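Spending plan for a first arm, sim first or hardware first?

ro_jang
Posted in January
So my boss at Plovitz finally gave me a number for a starter arm and it's small. I have a used Fomeck quoted at 1,493 plus 134 for shipping, no gripper. Do I grab it now or stay in the simulator until spring? I've been at the sim a while and here's where I am: 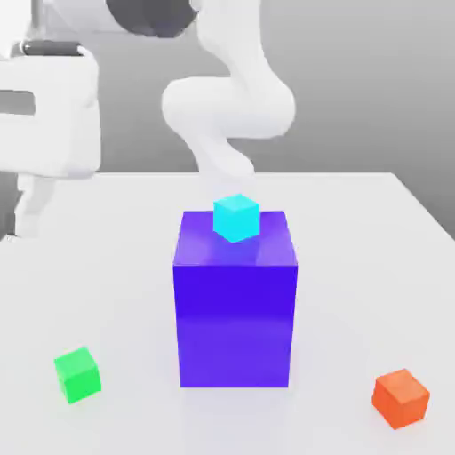

Block stacking setup in the sim, cyan cube up on the purple box

Green and orange are next. I'd love to do this on a real table!

araba_t
Stay in sim. A gripper is going to run you 687 or so, and then you need a table that doesn't wobble, a power supply, spare cables... my "cheap" arm nearly doubled in price before it picked up anything.

bernd_b
Disagree with Araba. Sim blocks are too nice to you. I lost 12 weeks tuning in software and had to redo most of it on the real arm. Buy the Fomeck, skip the fancy gripper.

araba_t
Sure Bernd, but you had a shop to make your own fingers in. Does Ro-un?

ro_jang
Nope, just a desk and a drill lol. Does the seller testing it first count for anything?

unathi_m
Ask for the hours on the joints and get it in writing. I'd also ask Zonditz what they charge to rent, might get you through spring.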